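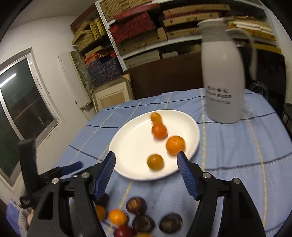 Prakash Naidu told me I would be bored by the second building, and that I should eat a proper breakfast because the tour feeds you nothing until the end. He was right about the breakfast.

The open day at the Arriaga salt works is held once a year, in July, which is the month when the salt is doing the most and the people are doing the least willingly. I went in July 2024. It was hot in the way that makes you reconsider hats. The works sit at the end of the Zunerville road, past a closed gas station and a sign for a beach that I never found, and parking is in a field where a teenager in a vest waves you toward whichever spot is farthest from the gate.

Tickets are 8 dollars. For this you get a paper wristband, a folded map with north at the bottom, and a place in a group of people who have all decided, on a free morning, to go look at salt.

Our guide was Wenjie Feng, who has worked the pans long enough to squint even indoors. She started us at the intake, where seawater comes through a gate and into the first pond. The pond looks like a pond. There are 148 of them altogether, and we were promised we would only be walking past the good ones. The water moves from one to the next over a period of weeks, getting shallower and saltier as the sun works on it. By the middle ponds it has turned pink, on account of algae and tiny shrimp, and this is where everybody got their phones out. A man behind me asked if the pink salt in stores came from there. Wenjie said no, that's a mine, and kept walking. I got the impression she had a number for how many times a season she says it.

The last ponds, the crystallizers, are the ones worth the drive. There is a crust on them like the first ice on a puddle, and when the wind drops you can hear it ticking. We were allowed to try the rake. It is a long wooden pole with a flat board across the end, and the trick is to draw the top layer toward you without stirring up the gray mud underneath. I stirred up the gray mud underneath. So did the woman after me, and then a boy of maybe ten did it perfectly and was insufferable as far as the washing shed.

The washing shed is the first building. It is loud and you can't hear the guide, so you stand and watch salt go up a belt and come down again whiter. A pump from Orix has its own information panel, longer than the one about the history of the works. I read all of it. It moves a lot of brine.

The second building is the museum, and this is where Prakash and I part ways. Yes, most of it is sacks. The Zeveslow family, who ran the place before the present owners, seem to have kept one of every sack they ever printed, and they are hung on the walls in order, with the dates in pencil. But there is also a ledger open under glass to a page from a wet February, and somebody has written the word "rain" on line after line, smaller each time, until near the bottom it is just the letter r. I stood there longer than I stood at the pink ponds. There is a scale in the corner that you can step onto. It gives your weight in sacks of salt, and I'm keeping mine to myself.

Then you climb the stockpile, or you climb beside it, on a metal stair of 123 steps with a rail too hot to hold. From the top you can see the whole layout — the gate, the ponds going from green to pink to white, the field with your car in it, very small. Wenjie told us a good summer brings in up to 325 truckloads, and that a bad one is better left undiscussed. A single thunderstorm at the wrong time can put the last ponds back by weeks. She said this while looking at the only cloud.

The tasting is at the end, in a tent. You get four salts in paper cups and some slices of tomato and cucumber. The coarse one tastes like salt. The fine one tastes like salt, sooner. The smoked one divided the group, and I was with the people who went back for more. The flaky top-layer stuff really is different, with a crunch and then hardly any bitterness, and I bought two bags of it at a price I would have laughed at three hours earlier.

A few practical notes. Wear shoes you don't love, as mine have a white line around them that has survived two scrubbings. Bring more water than you think, plus a hat. The restrooms are by the shop and nowhere else, so plan around the stairs. Strollers can manage the pond paths but not the washing shed. The shop takes cards when the machine feels like it.

The tour is listed as two hours and took closer to three, mostly due to the rake. Prakash now wants to know whether they still have the sacks up.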